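About Plokell

Plokell sells one piece of fruit at a time. We are a small fruit shop and mail-order counter in Bandthorpe, and we deal in the kind of produce people pick up, turn over twice, and put back because they don't know which end to cut. Dragon fruit is most of our business. The rest is whatever Serpil Ersoy couldn't resist at market that morning. 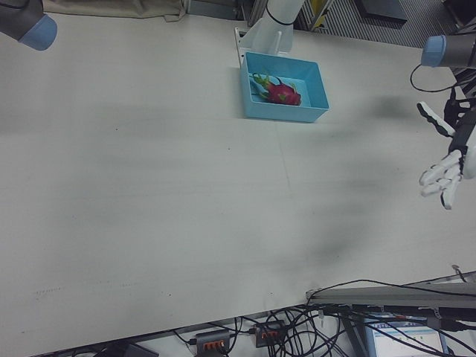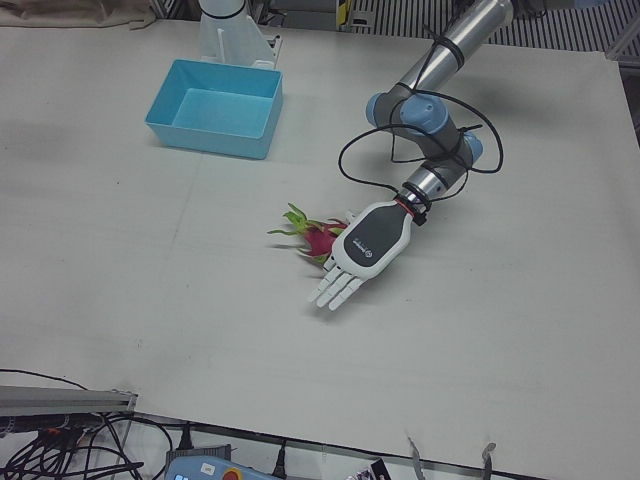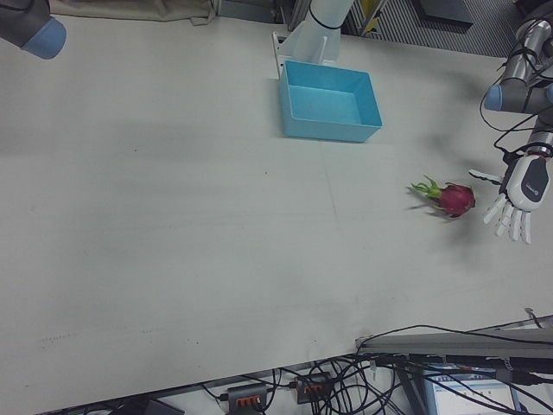
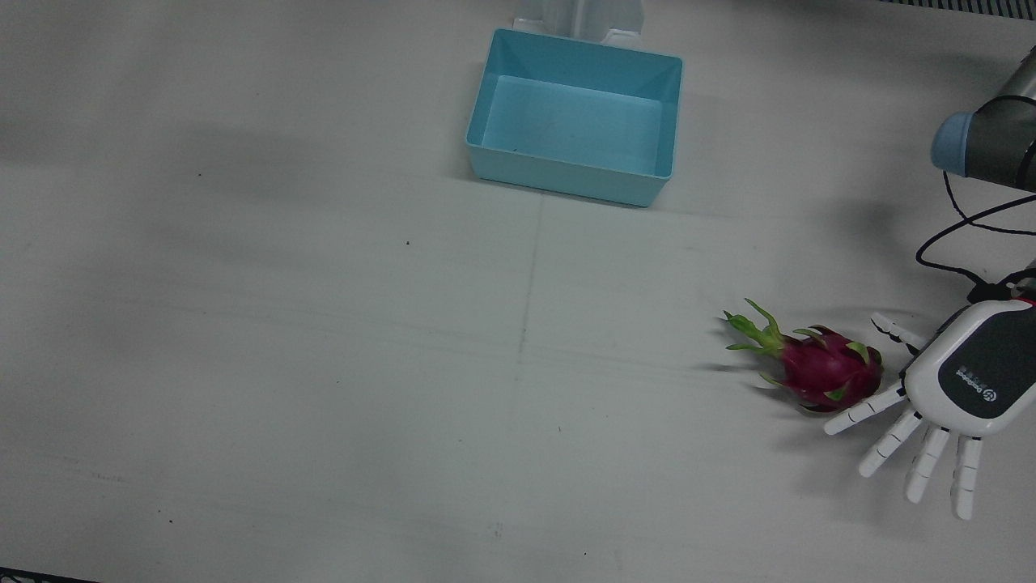

Dragon fruit, light blue bin, pale table.

Imtiaz Bepari wrote to us in January to say that a dragon fruit is a beautiful object that tastes like a pear heard through a wall, and that he has ordered 13 of them anyway. We have read this aloud in the shop more than once. He isn't wrong about the white-fleshed ones. We sent him a red-fleshed one and he has since upgraded us to "a pear in the same room."

How we got here

Serpil opened the shop with 27 square meters, a secondhand scale and a supplier called Yazıcı who would only sell by the case. The first case was dragon fruit. She had meant to order dates. It sold out before the dates showed up, and the dates are a sore subject.

Berkay Kocabaş joined the following spring to do deliveries and now does the books, the deliveries and the sign out front, which has the hours wrong. We open at 8. The sign says 9. People seem happy to come at 9.

What we fuss over

The green tips, mostly. Those leafy bits bend and snap if you pile the fruit up, and a dragon fruit with its tips broken off looks like it lost an argument. So ours lie on their sides in shallow bins, never stacked, and get handled by the round end. If a tip has gone brown and brittle, the fruit goes in the smoothie crate at half price.

We don't wax anything or put stickers on it. Da-eun Na once suggested a very small sticker and was heard out politely.

Where to find us

The shop is behind the old Volow print works, 239 steps from the bus stop if you cut through the parking lot. Mail orders placed before noon go out the same day, one fruit to a box, with a card telling you which end to cut. (Either. Go lengthwise and use a spoon.)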